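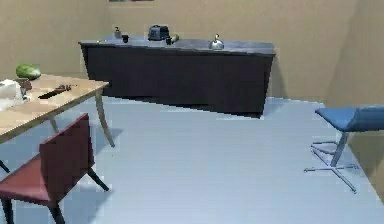 Figure 3. Dining room world, before an arm is loaded.

3.2 Comparing two grippers in the dining room world

The Skellon two-finger and the Mustonen three-finger grippers can both be tested in this world. The data sheets for both promise a good deal. Run the comparison yourself before you believe either one.

1. Load the dining room world and wait for the kettle and toaster to appear on the counter. If they are missing, reload. Do not start a run with a half-loaded world.

2. Open the Arms tab and place the Nondberg arm on the open floor between the table and the counter. Keep it clear of the red chair.

3. Attach the Skellon gripper. Set the physics rate to 3000 steps per second. The default is lower and makes weak grips look strong.

4. Choose the kettle as the target and run 100 grasps. Save the log under a name you will recognize on Friday.

5. Swap in the Mustonen gripper and repeat step 4 with the same random seed.

6. Repeat both runs with the watermelon, then with the knife on the tabletop.

Note: The kettle is shiny, and the simulated depth camera handles it better than any real depth camera we have used. A high score on the kettle says very little about your hardware.

Note: The summary screen counts a grasp as a success if the object leaves the surface at all. We don't find that useful. Open the log and look at the hold time column, and throw out anything under 3 seconds. In our own test at the Flullham lab, some 33 of the "successes" went away when we did this.

Caution: Do not copy grip force values from this world to a real arm. Contact friction here is a guess. Start low and raise the force by hand.

If one gripper wins on every object, check the seed and the physics rate again before reporting it. Rhys Cartwright keeps the list of known friction faults for this world; send new ones to him with the log attached.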